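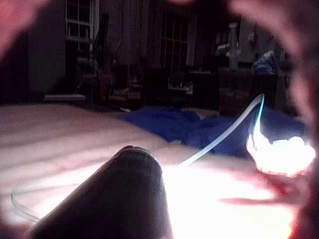
Aliki Drakos

2 min read

Home Grippers Wrist cameras Controllers Support

Drultberg Taper Finger, wrist camera version

The Taper Finger is a dark, narrow finger with a rounded tip, made for picking up cords, straps and cloth from soft surfaces. It fits the Stukness wrist plate with two screws. The camera mount is included. The camera is sold separately.

We compared it with the Flandis flat finger on bedding in a dark room, 100 picks each. The Taper Finger slid under thin cords more easily. The flat finger held folded cloth better and left fewer creases.

Lighting matters more than the finger. On pale fabric a strong light close to the tip turns the bedding white in the camera view, and cord edges are lost. Start at 16 percent brightness and lock the exposure before the first pick.

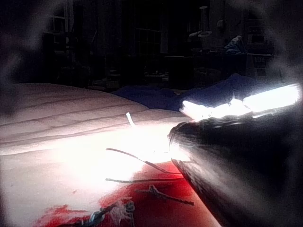

Antoniadis wrote to us that 16 percent was still too bright on white quilting, and that a matte cover over the light helped more than any camera setting. The cover is now listed under spare parts.

Contact sales | Copyright Drultberg | Back to top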